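Thread on the Prollusari launch attempt, for everyone who asked me why it got called off. I was on the public side at Corkivdale from before sunrise until they closed the gate. I don't work for the range or for Sturnar, so this is what I heard on the loop plus what was in their notice afterward.

1/ The rocket is a Sturnar two-stage, the same type that flew in June. The payload is Prollusari, a small weather satellite that measures water vapor in the upper air. It goes to a polar orbit, so the launch window is short. They had 12 minutes to work with.

2/ The count ran clean most of the night. Fuel loading started on time. The upper-level winds were marginal at the first balloon and fine at the second. At 5:40 a.m. the weather officer went to green and stayed there.

3/ There was one hold, planned, at T minus 10 minutes. It is built into the count so people can catch up on paperwork and the team can be polled. Everyone polled go. They came out of the hold right on the mark.

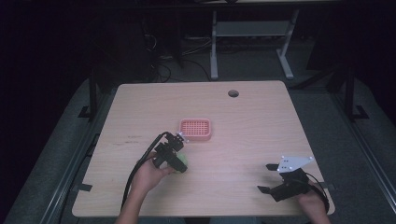
Table, with the pink basket.

4/ At T minus 60 seconds the vehicle goes to its own computers. From there a person can still stop it, but mostly the software is watching. It checks tank pressures, valve positions, engine temperatures, battery voltage and a long list of other things.

5/ Sturnar says its software checks 1,237 separate readings in that last minute. Any one of them out of range and the count stops by itself. I had heard smaller numbers before. That one is from the notice.

6/ The stop came at T minus 10 seconds. The engines had not started. On the loop you heard "hold, hold, hold" and then a long gap. Around me people kept their phones up for a while, waiting for something to happen.

7/ The reading that tripped it was in the second stage, not the first. It was a position sensor on a helium valve. The valve is supposed to report closed before engine start. The sensor reported something in between.

8/ So there are two possibilities. Either the valve really was partly open, or it was closed and the sensor was wrong. The computer can't tell those apart and isn't meant to. It stops either way.
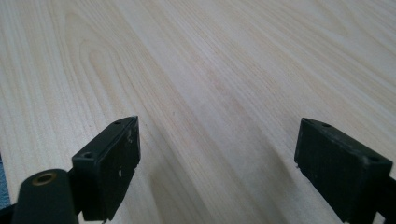
Wood grain on the tabletop.

9/ Could they have tried again in the same window? On paper yes, if the fix was fast. In practice no. After a stop that late they have to take control back from the vehicle, make the pad safe, look at the data and then go back to an earlier point in the count. That takes longer than the window they had.

10/ They called it a scrub and started draining the tanks. The liquid oxygen goes back to storage. Some of it boils off, which was the white cloud people were posting pictures of. It was not a leak and nothing was on fire.

11/ Several of you asked about the tracking station at Usman. It was up and ready. It had no part in the scrub. Usman picks up the signal after the second stage shuts down, so it would only have mattered once they had flown.

12/ Next steps from the notice: roll the service tower back, open the access door on the second stage, run the valve open and closed by command and compare that with the sensor. If the sensor is bad they can swap it on the pad. If the valve is bad the rocket has to come down and go back to the hangar.

13/ A sensor swap is a matter of days. A valve swap is weeks, mostly because of the leak tests that follow. No new date has been given, and I would not book a room until there is one.

14/ The satellite itself is fine as far as anyone has said. It was on outside power the whole time and the batteries are being topped off. It can sit in the nose cone for a good while before it needs attention.

15/ I was asked if this is a bad sign for the rocket. I don't read it that way. A late stop with the engines cold is a lot easier on the hardware than one after ignition, when they have to inspect every engine before they can go again.

16/ I'll add to this when the valve test results come out. If you were there and got a clean recording of the loop between the hold call and the scrub call, please send it to me. Mine has wind all over it.

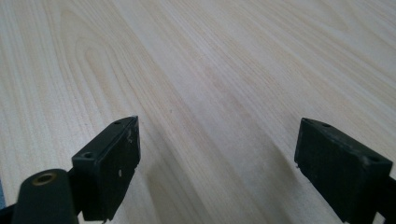

Yolotzin Arriaga: Do they keep the same launch time for the next try, or does it move? I had it in my head that it shifts a few minutes each day.

17/ Replying to Yolotzin here so others see it. For this orbit it stays at nearly the same local time each day. The shifting ones are mostly flights that have to meet a station or another spacecraft. So plan on another early morning.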